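**Display and Sample Table Working Group - Minutes**

Date: 18 May 2023
Location: Kornness building, second floor, Room 14
Present: facilities, purchasing, display preparation, records
Apologies: none received from front desk

**1. Minutes of the previous meeting**

Accepted with one correction. Under item 4, "Trujillo shelving" should read "Trujillo tabletops." Records to amend the file copy.

**2. Tabletops**

Purchasing reported that the white matte tops from Trujillo have been delivered and fitted in Rooms 14 and 15. The gloss tops they replaced are in the loading area and may be offered to other departments until the end of June. After that they go to surplus.

Facilities asked whether the matte finish needs a different cleaner. The supplier's sheet calls for a damp cloth and a mild soap, with no abrasive pads. The spray now kept in the supply closet is not on the sheet. It was agreed to remove the spray from both rooms and to put the soap under the sink in Room 15.

A question was raised about marker ink on the new surface. Display preparation tested a spare offcut with two inks. The black wiped off within the hour and left no trace. The blue left a faint line after being left overnight. Further testing is needed before anything is written into the room rules. Until then markers are to be capped whenever they are on the table, including during short breaks.

Action: facilities to change over the cleaning supplies. Display preparation to repeat the blue ink test with a longer soak.

**3. Table objects**

The group reviewed the object set for the white table. Purchasing's view was that the set should stay small, with clear space between items, as the earlier arrangement had become crowded and objects were being stacked at the back. Display preparation agreed and noted that dark objects hold up well against the white top, while pale ones tend to get lost on it.

The current selection is an apple, a carrot with its leaves, a red chili pepper, a marker and a black mesh pen cup. The produce gives three distinct shapes and three colors that are easy to tell apart when called out by name. The marker has a white barrel, and there was some discussion of whether it should be exchanged for one with a darker body. The blue label band and dark blue cap were considered enough to make it out against the table. No change.

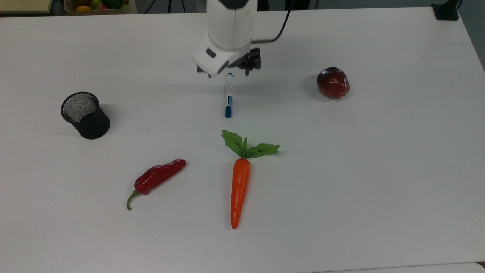 The pen cup was discussed at greater length. Facilities would prefer a solid-walled cup on the grounds that mesh collects dust and is slow to clean. Display preparation prefers mesh, as it is possible to see whether anything has been left inside. Purchasing has a quote from Punex for solid cups, minimum order 300, which is well past what the rooms could use. The mesh cup stays. It is to be rinsed and dried fully before going back on the table.

It was noted that the item list taped inside the cabinet door still shows a lemon and a tape dispenser. Both were withdrawn in the spring. The list is to be reprinted.

Action: records to issue a new item list. Facilities to add the pen cup to the cleaning schedule.

**4. Placement**

The existing rule says that objects should be "spread evenly." Several users have read this as a grid. The group agreed on replacement wording:

- Leave open table on all sides of each object.
- Do not place round objects close to an edge.
- The cup stands upright, open end up.
- Objects do not touch or overlap unless the session sheet calls for it.

A proposal to mark positions on the tabletop with tape was not carried. Tape residue was the main complaint with the gloss tops, and the Trujillo warranty excludes adhesives. A printed card may be used for reference and kept in the cabinet.

**5. Lighting**

Facilities measured light levels at the table surface. With both ceiling panels on, the reading was 511 lux at the center. With the window-side panel off it was 392 lux. The higher setting gives softer shadows and is preferred for general use. The lower setting remains available on the wall switch, but users are asked to return it to full when they leave.

The blind on the left window sticks at the halfway point. A work order has been open with Verar for two visits. Purchasing will ask for a date in writing.

Action: purchasing to contact Verar.

**6. Storage and labeling**

The cabinet has four shelves. The top shelf is to hold produce shapes only, the second shelf writing items and cups, and the third shelf cloths and cards. The bottom shelf is reserved for items awaiting a decision - at present the lemon, the tape dispenser and a box of unsorted caps.

Records asked for labels on the shelf fronts and not on the objects. Agreed. Labels on objects had been catching on the cloths and peeling off at the corners. Items that still carry an old label should be cleaned before they go back into use.

**7. Budget**

The remaining balance covers the new labels and one replacement set of objects. The purchase of a second cabinet was held over to the June meeting. Purchasing needs the wall measurements for Room 15 before it can ask for prices.

Action: facilities to supply measurements.

**8. Other business**

- The Room 15 door closer is too strong and has been adjusted once already. Facilities to look at it again.
- The sign-out sheet is running low. Records to print more on heavier paper.
- One stool in Room 14 has a loose foot and has been moved to the hall - do not bring it back in.

**9. Next meeting**

To be held in June in the same room. The ink test results and the cabinet measurements are to be circulated beforehand. Items for the agenda go to records.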